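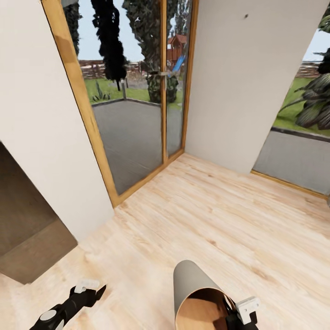
Hywel Pugh had asked during the comment period whether the revised finish schedule would still let owners recoat a door without stripping it back to bare timber. It does, on the condition that the existing film passes the adhesion check in clause 2 of the schedule.

Trumard has released the second edition of its maintenance schedule for clear-finished interior joinery. It covers doors, frames, thresholds and stair parts coated with the Plimico range of waterborne finishes, and replaces the first edition in full. Stock colours and sheen levels are unchanged.

The main revision concerns recoat intervals. The first edition set a single interval for all interior work. The new one separates joinery in direct sun from joinery in shade, and treats horizontal surfaces as a category of their own. Thresholds and sills now have the shortest interval in the table.

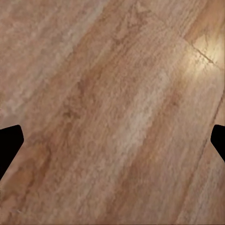 KEMEYS, December — The revised intervals are drawn from 429 inspection records supplied by joiners and building managers. Of these, 115 related to west-facing openings, where yellowing and loss of film thickness were reported earliest. Film readings were taken at the lock rail and at the foot of the stile, over 2 mm clear of any moulded edge.

Abrasive grades have also been amended. Intermediate sanding is now specified with the grain only, and steel wool has been removed from the list of permitted abrasives — residual fibres were a recurring cause of grey staining near water. Cleaning before recoating remains a neutral detergent wash followed by a clean water rinse.

The schedule does not apply to exterior faces, oiled timber or factory-applied solvent finishes. Those are dealt with in the separate Werkden data sheets, which have not been revised.

Printed copies can be ordered through Trumard trade counters. Holders of the first edition should mark it as superseded and keep it with the job file.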